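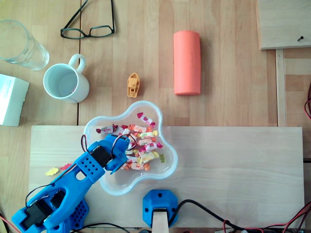 Attachment 1: the clear bowl with the wrapped ones and the bears in together

Support > My tickets > Sweets and snacks > Sticking and clumping

Opened 06/10/2018

Hello, me again! I bought the clear scalloped bowl from your Fontes range in August for our sweets table, and I've got a problem with the gummy bears sticking. The twist-wrapped fruit ones are no bother at all, but the bears grab hold of each other (and of the wrappers) and come out in lumps. I put 800 g in altogether, 300 g of that bears, and left it on the table for 6 hours with no lid.

What I've tried so far:

Washed the bowl and dried it properly with a tea towel. No change.

Moved the table away from the radiator. A bit better — the ones at the top came apart, the bottom layer didn't.

Shook in a spoonful of cornflour. Worked, but they tasted of cornflour, so never again.

Kept the bears on their own in a tub, with just a few in the bottom. Best one yet! 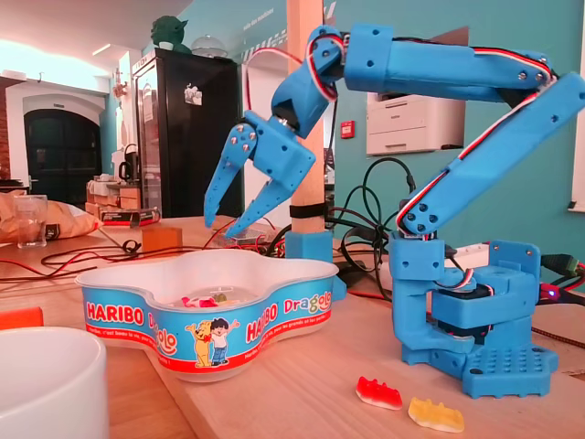 Attachment 2: the white Haribo tub, only a few left in the bottom

I did leave that tub open for 8 hours and they still pulled apart fine, so I'm wondering if it's the depth of the pile that does it. Do you sell a lid that fits the Fontes bowl? The Dretitz one in your Clorkirton shop looked close, but the wavy edge is a different shape and I didn't want to guess. Happy to measure across the rim if that helps.

Please leave this open for now — I'm trying a shallower layer next and I'll add a note when I've done it.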